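Clorside renters pay for "kitchen reset", but the bench fills up again

A home-organising outfit called Gemano has been working its way through the rental blocks of Clorside since February, promising tenants a kitchen bench they can use in exchange for a flat fee of $1528. A few of the people who have paid it are wondering what they bought.

The firm's pitch is simple enough. It sends a pair of organisers for three visits, they pull everything off the bench, put up some shelving and hooks, and hand over a printed plan showing where each thing lives. The brochure left in letterboxes along Brito Street says the average household "recovers up to 3000 square centimetres of working surface". It does not say how that was measured, or in whose kitchen. Asked for the working, the company sent back a second copy of the brochure.

Christos Kontogiannis, who rents on the second floor of a Brito Street block, signed up in the first fortnight. He cooks most nights and says his bench had become "a car park for bottles".

"They were nice people and they worked hard," he said. "But I had the same number of sauces when they left. They'd been lined up, that's all. I could have lined them up."

He also questions the plan's rule that anything used less than daily should go in a cupboard. His has one cupboard, and it holds the pots.

The complaint will be familiar to anyone with a small kitchen. Wall racks take the light stuff, packets and sachets mostly, and the heavy bottles stay down on the bench because that's where the cook reaches for them. The soap ends up next to the sink. A knife gets put down where there's a gap.
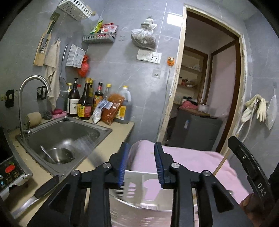
Soy sauce, vinegar and oil along the back of a kitchen bench, with seasoning packets on the rack above.

Gemano's local manager, Tarcísio Quintana, defended the service on Friday and said customers were judging it too early.

"A kitchen takes time to settle," he said. "We ask people to give it five weeks and follow the plan. Most of the ones who tell us it hasn't worked have stopped following the plan."

Pressed on how many customers that was, Mr Quintana said the company did not publish client numbers. He would not say whether anyone had been given a refund either, though he pointed out that the contract allows one if a visit is cancelled by the company. It makes no mention of a refund for a bench that goes back to the way it was.

Then there is the hardware. The fee covers labour and the printed plan, with shelving charged on top. Customers are steered towards the Skindov range, a line of wire racks and plastic baskets that Gemano sells itself. Mr Quintana said tenants were free to supply their own. Mr Kontogiannis said that wasn't mentioned until he had already paid for two racks, and he has since seen baskets that look much the same to him at a discount shop near the station for a fraction of the price.

Whether tenants should be putting anything on the walls at all is another matter. Many of the Clorside flats have tiled walls above the bench, and leases in the area commonly rule out drilling without written consent. Gemano says it uses adhesive mounts wherever it can. Its contract leaves the tenant liable for any damage when the mounts come off.

Some customers are happier. One woman in the same block, who did not want her name used, said she had been cooking more since the visits and no longer dreaded looking for the chilli powder. She agreed the price was steep. She had also thrown out two garbage bags of expired food the night before the organisers arrived, and couldn't say which of the two had made the difference.

Gemano says it will begin taking bookings on the north side of Clorside next month. The fee will stay the same. A follow-up visit, which was included for the first customers, will now cost extra.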